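Flarnden library opens repair room on Kavier Street

17 October 2022

The town library in Flarnden has opened a repair room in its old reading hall on Kavier Street. Residents can bring broken household things there and fix them with tools that belong to the library. The room is free to use for everyone who has a library card, and a card is also free for people who live in Flarnden or in the nearby village of Birkett.

The reading hall was closed to the public in April, when the newspapers and magazines were moved to the ground floor of the main building. Many readers were not happy about this, and the library received 292 letters and messages on the subject. Some asked for the hall to stay as it was. A larger number asked that the space should at least remain open to the public and not become offices. The library says that these letters decided the matter.

The work took the whole summer. The old carpet was taken out, the windows on the street side were repaired, and new lights were put over the benches. The tall bookshelves along the back wall were kept, and they now hold repair manuals, sewing patterns and boxes with screws and buttons. The clock above the door was also kept, although it still runs a few minutes late, as regular readers of the hall will remember.

There are six work benches. Two are for electrical things such as lamps, toasters and radios, two are for wood, and one is for sewing and shoes. The last bench has no fixed purpose and can be booked for a half day. Bicycles are not accepted for now. The floor near the entrance is too narrow, and the library wants to wait until the yard door has been made wider.

Visitors can book a place at the front desk or by telephone. A booking is for two hours, and it can be made longer if no other person is waiting. Children under twelve are welcome but must stay with an adult. On the first opening day the line reached down the stairs -- mostly people with lamps and kitchen machines, and one family with a large wooden sledge.

The library has bought part of the tools new. The rest came from homes and small shops in the town, after a call was printed on the back of the summer program. In total 519 tools are now on the list, from small screwdrivers to a bench drill. Each tool has a number painted on the handle, and the same number is painted on the wall where the tool must hang. Smaller tools can be borrowed and taken home for one week. The drill, the soldering irons and the sewing machines must stay in the room.

The town council of Flarnden pays for the heating and the cleaning. For spare parts there is a fund of 500 dollars for each season, and visitors pay back only what the part has cost. If the fund is empty before the season ends, people can still bring their own parts. 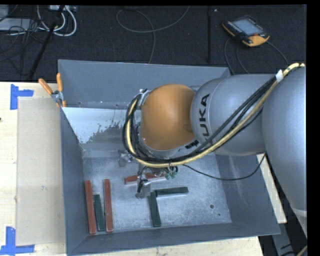 Not every reader agrees with the change. In a meeting at the library last month, several people said that a library should first of all be a quiet place, and that the noise of the drill can be heard in the children's section. The library has answered that the drill may be used only in the afternoon, and that felt will be put under the door before winter. A second quiet table has also been placed on the upper floor, next to the local history books.

The village of Famby, on the other side of the river, has asked to share the room. Its own library is a single room in the school and has no space for such benches. The two councils are still discussing how the costs would be divided. Until they agree, residents of Famby can visit the room but cannot borrow tools to take home.

Evening courses will begin after the autumn break. The first ones are about sharpening kitchen knives, changing a zipper and replacing the cord of a lamp. Each course has places for eight people, and names can be given at the front desk. A course on chairs is also planned -- the date will be put on the notice board next to the main entrance.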